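Duas garras, uma mesa e a minha paciência

25/7/19

Prometi no último post que ia comparar as duas garras de mão que tenho cá em casa, e como três pessoas me escreveram a cobrar (uma delas era a minha irmã, mas conta), cá vai. De um lado, a Winimeck, que comprei com o meu dinheiro e da qual, portanto, sou obrigado a gostar. Do outro, a Husham, que a Amber Dekker me emprestou por sete dias com a condição de eu não lhe mexer nos parafusos. Mexi num.

Para quem chega agora: ando há meses a gravar tarefas domésticas com uma garra na mão e uma câmara montada por cima, para depois tentar convencer um braço robótico a fazer o mesmo. O braço, até ver, não se deixou convencer. A garra é a parte barata da história, e foi por isso que comecei por ela — a minha carteira tem opiniões muito firmes sobre a ordem das compras.

A Winimeck custou-me 267 euros, com os dedos incluídos. A Husham anda pelos 400, e os dedos são à parte, coisa que o site da loja revela com a discrição de um seguro automóvel. Em ambas montei os mesmos dedos pretos, de ponta quadrada e face interior plana, para não andar a comparar borrachas em vez de comparar mecanismos.
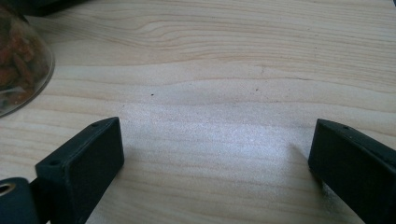 O primeiro critério foi o gatilho. O da Winimeck tem um curso comprido e uma mola que parece ter saído de uma esferográfica de oferta. Fecha depressa, abre quando lhe apetece. O da Husham é mais duro e mais curto, e ao fim de meia hora já me doía o indicador, mas a abertura volta sempre ao mesmo ponto. Para gravar demonstrações isso pesa bastante: se a posição de repouso varia de gravação para gravação, o modelo aprende a variação com um zelo que nunca dedica à tarefa propriamente dita.

O segundo foi a folga nos dedos. Pus cada garra aberta sobre a mesa e abanei-a como quem cumprimenta um político. A Winimeck abana também. A Husham quase nada, embora o lado direito tenha um jogo mínimo que só notei porque estava à procura de defeitos (o dinheiro, recordo, foi gasto na outra).

Depois veio a câmara. Uso a Fonik nas duas, com o mesmo suporte, e aqui tive a surpresa mais irritante da semana. A exposição automática detesta a minha mesa. É madeira clara, e quando a luz lhe bate no meio, entre os dedos, o tampo fica quase branco e o veio mal se vê. A câmara hesita, escurece tudo, arrepende-se e volta a clarear. Fixei a exposição à mão, baixei um pouco o ganho, e ficou aceitável. Não ficou bonito.

Também aprendi a desconfiar do que está perto da lente. Deixei o frasco dos petiscos do lado esquerdo, e o que quer que lá ande em tons de castanho e ferrugem consegue transformar-se, quando a garra se mexe, numa mancha digna de uma exposição de arte moderna. Os dedos, esses, ficam nítidos. Se alguém souber de uma lente de foco fixo que perdoe um bocadinho mais, a caixa de comentários está aberta.

Sobre pontinhos escuros no tampo: existem, são pequenos, e recuso-me a limpar a mesa antes de cada gravação. Um robô que não aguenta uma migalha não vai sobreviver à minha cozinha.

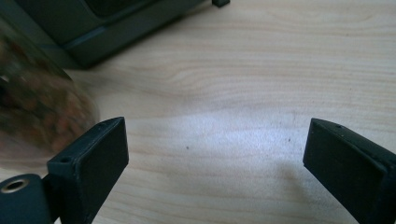 Então, qual delas?

A Husham é melhor. Custa-me escrever isto, e custa-me mais ainda porque tenho de a devolver. O gatilho é consistente, a folga é pequena e o encaixe da câmara não precisa de fita-cola, ao contrário de uma certa garra que eu cá sei.

Dito isto, vou continuar com a Winimeck. Troquei-lhe a mola por uma da De Graaf, mais rija, e a abertura já regressa ao sítio na maior parte das vezes. Fiz 509 aberturas e fechos seguidos para confirmar, com um podcast nos ouvidos e uma dignidade cada vez mais reduzida. A mola aguentou. O podcast era sobre fungos.

No próximo post tento ligar isto ao controlador novo, se ele chegar. A Amber quer a Husham de volta no domingo, e eu ainda tenho um parafuso para pôr no lugar.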